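Soft Plastics in Household Trash: A Study of Osham and Gimau
Environmental Studies, Final Project Report

1. Background

Osham has had curbside recycling for paper, glass, cans and bottles for many years. Soft plastics have never been part of it. Bread bags, produce bags, mailer pouches and the film around multipacks all go in the gray trash cart. The neighboring town of Gimau has the same rules, but it also has two drop-off bins for film, one at the library and one behind the Ngcobo grocery store.

Our group wanted to find out two things. First, how much soft plastic do households throw away in a normal week? Second, does having a drop-off bin nearby change what people do with it? We picked this topic after a class visit to the Jislow transfer station, where the staff told us that film is the material most likely to jam the sorting line.

2. Method

We recruited 29 households, most of them through school families and a flyer at the Osham post office. Each household kept a bag in the kitchen and put all soft plastic into it for one week in June. They were asked not to change what they bought. At the end of the week they brought the bags to the school, and we counted and sorted the pieces in the art room.

We sorted by hand into four groups: bags, food wrappers, shipping film, and other. A piece counted if it was larger than a playing card. Smaller scraps were weighed together and left out of the count. Pieces with food stuck to them were rinsed and dried before weighing, which took much longer than we had planned for.

We also gave each household a short paper survey. It asked where they shop, whether they knew about the Gimau bins, and whether they had used one in the past month.

3. Problems with sorting

The hardest part was deciding what counts as soft plastic. Most guides say that if you can scrunch it in your hand, it is film. That works for a bread bag. It does not work well for stiffer sheet, such as the clear windows in toy boxes or the covers on school reports. Some of these bend easily but spring back flat. Two of us sorted the same bag separately on the first day and got different totals, and nearly all of the difference came from stiff pieces.
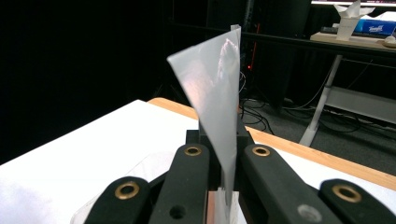
Figure 1. A thin, frosted piece of plastic sheet with a glossy, slightly curved surface.

After that we agreed on a rule. If a piece held its shape when lifted by one end, it went into "other" and was not counted as a bag or wrapper. We went back and re-sorted the first day's bags under this rule. Crinkly chip bags were also a problem. They pass the scrunch test but have a metal layer, and the Gimau bins do not accept them. We kept them under food wrappers with a note.

4. Results

The households turned in 1371 pieces in total. Food wrappers were the largest group, with 700 pieces. Bags came second, then shipping film, and "other" was the smallest.

Shipping film varied the most from home to home. Several families had none at all, while one had a full bag of mailers and air pillows from a single furniture order. By weight, shipping film ranked higher than it did by count, as the pieces are bigger and thicker.

In the survey, most Gimau households knew about the library bin. Fewer knew about the one at Ngcobo – it stands next to the cart return and has a small sign. Hardly any Osham households had used either bin. The most common reason given was distance, followed by not knowing what was allowed.

5. Discussion

We expected Gimau homes to turn in much less film than Osham homes, but our numbers do not show this. The bags we collected measured what came into the house, and a bin does not change that. To measure what is kept out of the trash, we would need to know where each piece would have gone. The survey only gives a partial answer.

Our sample was small and mostly made up of people who already care about recycling. One week is also short. Two families told us they had been away for part of it.

6. Recommendations

We suggest that Osham try one drop-off bin at the post office for a trial period. The sign should show real samples of accepted film, with stiff sheet and chip bags marked as not accepted. A larger sign at the Ngcobo bin would cost very little and could be put up first.

If another class repeats this study, they should write the sorting rule before collecting anything, and have two people sort every bag.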